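Gumo Residence Services
Gallery: Folding and Storing Clothes in the Bedroom

The household skills pages of Gumo Residence Services are prepared for residents of the Ocampo and Henau buildings, which together contain 294 furnished rooms. Each gallery in the series covers one ordinary household task and is intended to be read together with the printed room guide supplied at move-in. The present gallery concerns the folding of clothes on a bed and their return to the shelves and wardrobe.

Most rooms in both buildings have no table large enough for folding. The bed is therefore the recommended surface. Residents are asked to clear it of pillows and loose blankets before starting, and to pull the sheet or quilt straight, as wrinkles underneath a garment tend to end up in the fold. Clean clothes should be brought to the bed in a single load. Finished items are placed in a stack to one side, within reach, and moved to storage only when the load is complete.

The white T-shirt is used as the basic garment throughout the series. The method taught for it applies equally to pajama tops, undershirts and most children's shirts.

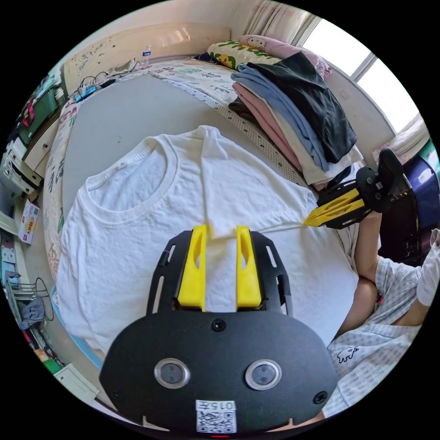

Doubling the fabric over near the center of the shirt. The folded clothes are stacked toward the back of the bed.

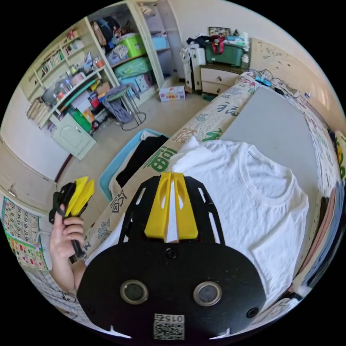 The shirt on the bed, with the light blue basket on the floor and the shelves and wardrobe within easy reach.

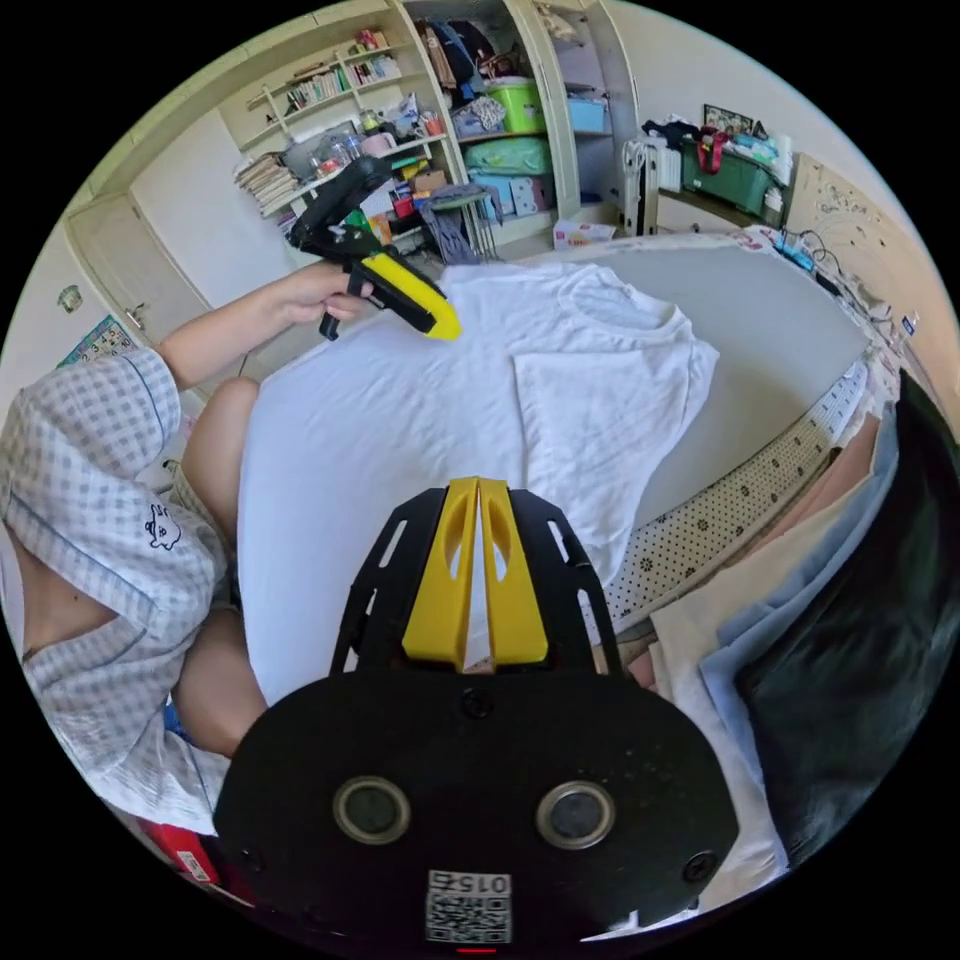 The T-shirt laid flat on the white sheet, one sleeve folded over.
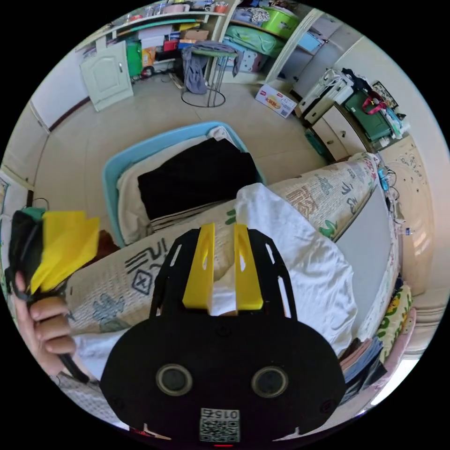
A light blue storage bin on the floor beyond the patterned bed cover; yellow cloth in hand at left.

Method for a short-sleeved shirt

Lay the shirt flat and smooth it from the neckline toward the hem with the palm of the hand. Straighten the sleeves. Fold one side in toward the center, turn the sleeve back on itself so that it lies along the fold, and repeat on the other side. The two sides should meet or overlap slightly. Bring the hem up to a point just below the neckline and fold once more if the shelf is shallow. A shirt folded in this manner may be stacked or stood on its edge in a box.

Items made of thin or slippery fabric are best folded last and placed at the top of the stack. Heavy garments, such as sweatshirts and lined pants, belong at the bottom.

Baskets, bins and shelves

A basket kept on the floor beside the bed may be used either for clothes waiting to be folded or for clothes waiting to be washed. Residents sharing a room should agree on one use and keep to it. Small labels for baskets may be collected at the front desk of either building.

Open shelves are suited to books, boxes and containers with lids. Folded clothes may also be kept there, provided that the stack does not lean against kitchen items or bottles. The taller wardrobe compartment should be reserved for hanging clothes, with boxes and spare bedding placed below them. Nothing should be stored against the back panel in rooms on the north side of the Henau building, where the outer wall is cold from November onward.

Storage boxes fitting the standard shelf are 42 centimeters deep. Residents may obtain up to 2 boxes per room from the linen office on request. Boxes brought from home are permitted if the wardrobe door closes fully in front of them.

Bedding

Quilts should be shaken out and folded lengthwise before they are placed in a wardrobe. Light sheets may be folded by one person on the bed in the same way as a shirt, beginning with the long sides. The linen office exchanges building sheets between 9:00 a.m. and noon. Personal quilts and printed bed covers are not accepted for exchange and should be marked with the room number on the inner seam before they are taken to the shared laundry.

Related pages

Gallery: Sorting a Mixed Load
Gallery: Hanging Shirts and Jackets
Gallery: Arranging a Shared Bookshelf
Room guide, section on wardrobes and shelving

Residents wishing to receive a printed copy of this gallery may ask for sheet 521 at the Pevov Street office. Copies are available in regular and large type.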